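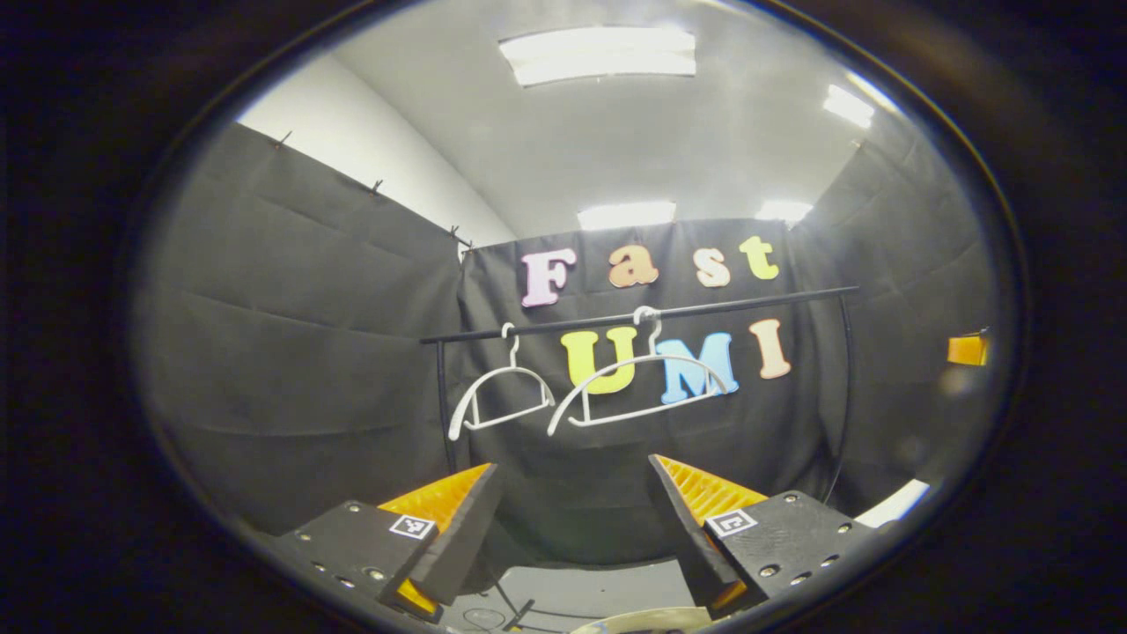
My mother left me two things when she moved to Plolora: a coat and a list of people I should never lend money to. Estela Zúñiga was at the top of the list, underlined, so naturally she was the one who rang my bell on a wet evening in March and asked if she could sell me a clothing rack.

"It's a good rack," she said. She had it folded under one arm like an umbrella. "Black. Goes with everything you own."

I own a lot of black, so I let her in.

Now, you have to understand that I'd been living in that apartment for most of a year with my clothes on the backs of chairs. I had a system (clean on the left chair, dirty on the right, undecided on the radiator) and it worked fine until company came. Estela looked at my system for a long while and then put the rack together without asking, right there by the window, humming something. It leaned a little. She said the floor leaned. I said the floor had been inspected.

"By who?"

"By Saragih, downstairs."

"Saragih sells fish," said Estela.

She wanted 285 for it. I laughed so hard I had to sit down on the undecided shirts! Then she told me where it came from, and I stopped. It had stood in the back room at Dolora, the dress shop on the corner of Prultby Street, where my mother did alterations for twenty years before the place closed. I knew that back room. I used to do my homework on the floor in there, under the hems, with all that satin brushing the top of my head, and when a customer came in I'd hold the skirts together like a curtain and spy on her shoes.

"You could've started with that," I said.

"I wanted to see if you'd like it on its own."

I paid her. I'm not proud of it. My mother called that Sunday and I told her the price, and there was such a silence on the line I thought we'd lost the connection – then she asked which rack, the one with the wheels?

No wheels, I said.

"Dolora's rack had wheels," said my mother.

So I took all my shirts off it again, out of spite mostly, and left the white hangers where they were. I was going to carry the whole thing across the street and have it out with Estela. I got as far as the landing. Then I thought about the chairs, and how nice it had been all week to sit down on them, and I went back in and hung up the coat.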